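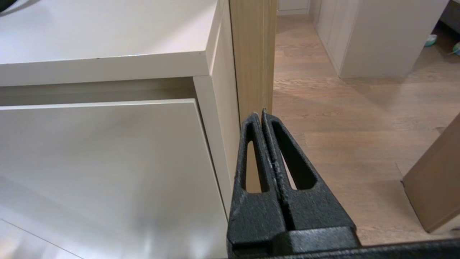
How long should a folding umbrella last?

Three or four years of ordinary use, if you dry it open and keep it out of serious wind. A long umbrella with a one-piece shaft will usually go on for a good deal longer, and either kind can be repaired more often than people think.

I put the question to Ramesh Jaiswal, who mended umbrellas behind the key-cutting counter at MacLeish until the shop closed, and he gave me the figures above with the air of a doctor telling a patient what he weighs. He doesn't believe most of us get near them. In Dendar, he says, a folding umbrella gets one winter and a funeral.

Part of this is the town's own fault. Whoever laid out the High Street pointed it straight at the estuary, and anybody coming round the corner by the post office with an umbrella up is in effect launching a boat. The bins there are worth a look after a gale. You would think a colony of large bats had met with some misfortune.

But the wind gets blamed for plenty it didn't do. Ramesh's view is that most umbrellas are killed at home, by being put away wet. We come in, give the thing a shake over the mat, strap it up and forget about it until the next downpour, by which time the ribs have rusted where they cross and the cloth smells like a scout tent. Then it sticks halfway up, we force it, something goes ping, and we say they don't make them like they used to.

They don't, as it happens, but they never made them to be kept in a puddle either.

His advice is to stand it open for a few hours, in the bath if you have one, or on the landing if you live with people who can be trusted to walk round it. If you are superstitious about open umbrellas indoors, half open will do very nearly as well. I asked how superstitious a man could be about something and still do it by halves, and was told that he had customers who managed it for decades. Don't put it on the radiator. The cloth will survive but the waterproofing won't thank you, and some of the cheaper glues let go altogether.

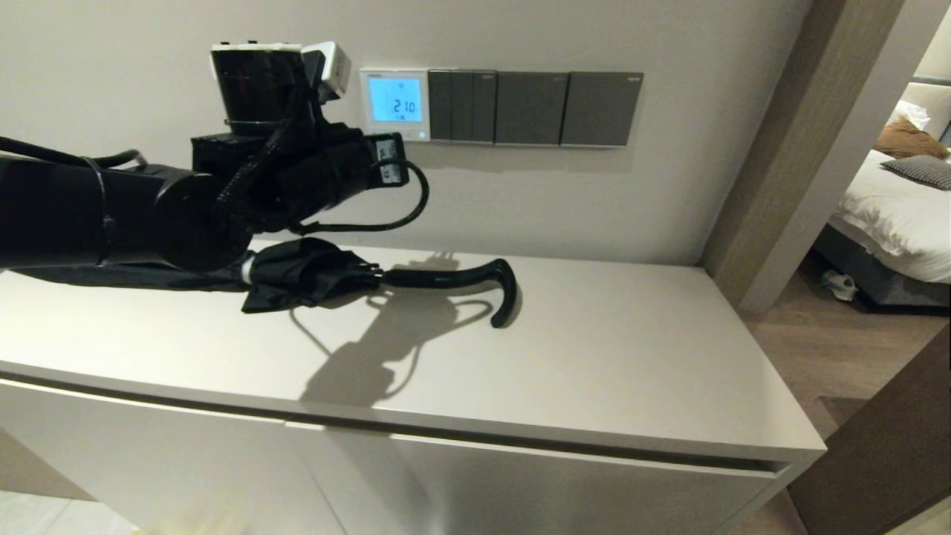 The strap is the other thing. It should go round the umbrella once the folds have been laid flat, all going the same way, and most of us simply throttle the thing and hope. A fold caught under a rib end will wear through at that spot, and it will be the spot directly above your left ear. Smoothing the folds takes a few seconds and makes you look, for those few seconds, like somebody with a butler.

As for repairs, the commonest one is a tip that has come away from its rib, so that a corner of the cloth flaps about. You can sew it back on with strong thread, through the little hole in the tip, in less time than it takes to find the thread. A bent rib can sometimes be persuaded straight with pliers. A snapped one wants a splint, which is a small metal sleeve pinched over the break, and these are sold in packets by the sort of shop that also sells curtain hooks. A runner that won't slide may only need a wipe and a very little oil. Use too much and you'll be wearing it.

What you can't sensibly mend is the spring in an automatic. I tried last November. I had the handle apart on the kitchen table and was feeling rather pleased with myself when the shaft left the room. It was found behind the fridge, and the spring has yet to be found at all. Ramesh was kind about this, but he did ask whether I'd been wearing my glasses, and I gathered he meant for protection.

The matter of money comes up whenever I raise the subject, generally from people who have just bought their fourth cheap one. The fourth cheap one is an excellent bargain until you add it to the other three. On the other hand, a costly umbrella is only worth having if you are the kind of person who comes home with it, and I am not. I left a very nice one, a retirement present, on the 18 to Sorlow when it was eight days old. The driver had handed it in by the time I rang. I then left it at the dentist.

Which brings me to Paraschiva Pop, who runs the lost property shelf at Gunutlow station and would like it known that it is a shelf and not a warehouse. Umbrellas arrive with every wet morning and hardly any are asked for. People assume theirs has been stolen, or that it would be embarrassing to describe. "Black, folds up" is the usual description, and she says she can't do much with it. A bit of coloured wool round the handle would help. So would a name and telephone number on the inside of the strap in laundry pen, though she warns that the washable sort of laundry pen does exactly what it says when it rains.

Anything left beyond the station's keeping period goes to the repair table at the Reading Room, where Ramesh now turns up with his pliers and a tin of salvaged ribs. He'll look at yours as well. There is no charge, but there is a jar. He would prefer you not to bring golf umbrellas, on grounds he describes as structural and I suspect are social, and he won't touch anything with a duck's head for a handle until the present duck has been collected. It has been there since spring.

If you can't come yourself, leave the umbrella at the library desk with a note saying what's wrong with it. "Broken" has been tried. Please say whether it won't open, won't shut, or does both at moments of its own choosing, and please, before you hand it over, check that it's dry.

The next repair table is on 27/08/2023, from after lunch until the ribs run out. Paraschiva will be bringing the station's latest batch, and anyone who has lost a dark green one with a curved wooden handle, last seen at the dentist, should know that it's mine and I shall be there early.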